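Plullow sled spikes, two months in

I bought the Plullow spikes in June, when our push group started dry-land work on the rail track at Clernon. My old pair had lost most of the bite under the big toe, and I wanted something broken in before we got back on ice.

The fit is narrow. I wear the same size in running shoes and in my old Seltine spikes, and I had to go up half a size here. The heel holds well once the strap is tight. The laces are too long and need to be tucked under the strap or they work loose on the load.

The brush plate screws on with five small screws. Mine came with one screw not fully seated, so check them before the first session. The driver in the box is fine for that job and not much else.

On the track the grip is even across the forefoot. I noticed it most in the first two steps off the block, where my old pair used to slide a little to the outside. By the end of a 40-meter run they feel stiff, and my calves were sore for the first couple of weeks. That went away.

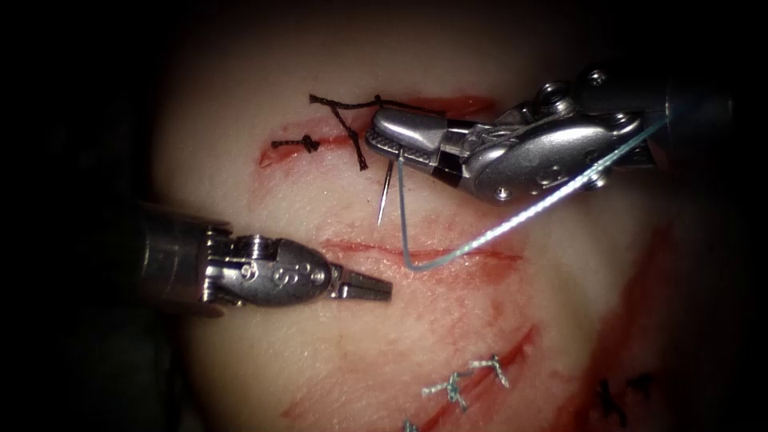
Toivo Honkanen wrote in to disagree about the stiffness. He has used the same model as a brakeman for a full season and says the plate softens after some 16 sessions, and that anyone with a history of Achilles trouble should start with short pushes only. He also thinks the half size up is a mistake, because the upper stretches.

Mine has stretched slightly across the toes, but I would still take the larger size. I tried my usual one at the shop and could not get my heel down.

Loading into the sled is where I have a complaint. The collar is high and stiff at the back, and it catches on the side of the cowling if you bring your trailing leg in low. The Brøndum pair that Fulgencio Montes lent me for an afternoon has a cut-down collar and goes in cleanly, though the grip is not as good.

Wear so far is light. The bristles on the left shoe are a bit flattened on the inside edge. Replacement plates are sold separately and are expensive for what they are.

I am keeping them for the start of the season and will use the old pair for warmups.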